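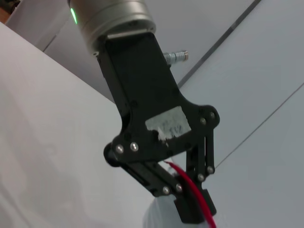
Greldale Workroom Refit
Progress report to the Trostside Fund
Period covered: January
Prepared by Ronaldo Falcão

Work done this period

The old shelving along the back wall came down in the first week and went to the Awad depot. We patched the wall and gave it two coats of paint. The electrician moved the outlets up to bench height, as agreed in the plan, and the inspector signed off on the wiring on Thursday.

Most of the remaining time went into surfaces. The grant covers 23 work surfaces across the three rooms. At the end of the period 22 had been cleaned, checked for level and refitted. The last one is waiting on a pair of brackets from Farkelel, who sent the wrong size and have agreed to replace them at no charge.

Surfaces and seams

We were asked in the last review to look at joints and edges, after complaints about grit collecting in them. Each surface is now gone over up close before it is marked as finished.

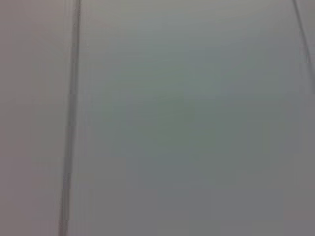 Any open joint wider than 2 mm gets cleaned out and filled. Narrower ones are brushed and left alone. Filling takes longer than we planned for, mainly on account of drying time, and I have moved the floor work back a week to make room for it.

Spending

Filler, sandpaper and cleaning supplies came to $294 for the period, all charged to the materials line. The electrician's invoice has not arrived and will show up in the next report. We have not touched the contingency.

Problems

The storage closet door still sticks. Delivery access from the side street was blocked twice by roadwork, and we lost a morning each time.

Next period

Fit the last surface when the brackets come in. Start on the floor in the front room. Get a second quote for the window blinds, as the first was over budget. I would also like a decision on the paint color for the hallway before the floor work begins.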